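Back from Bravel, sunburned, one boot wet. Went up to measure the big chestnut again before the leaves are all down — November is cutting it close, I know.

Old records have it at 513 inches around. I got a bit less. Two tries, two numbers, becuase the trunk bulges right where the tape wants to go. On the uphill side you're practically measuring roots. Going with the lower one for now.

Height is a guess. My stick method said 60 feet, my phone said something silly. The top is dead anyway, has been since before I started visiting, so whoever wrote "taller than the church" saw a different tree.

Age — people in Bravel say 2,000 years. Sign says 1,000. I'd say about half the sign. Chestnuts get fat fast and then go hollow, so no rings to count.

Next one is the Burna oak, if the farm gate is open. Then the twin limes at Limer, which I keep putting off. Need a longer tape first, and somone to hold the other end.

Street trees are a whole other list and I haven't started it. Roots and pavement, mostly. You get a dark crack wandering across the slab like the one in this road and I start looking for the trunk.
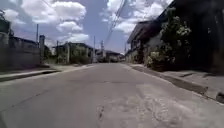
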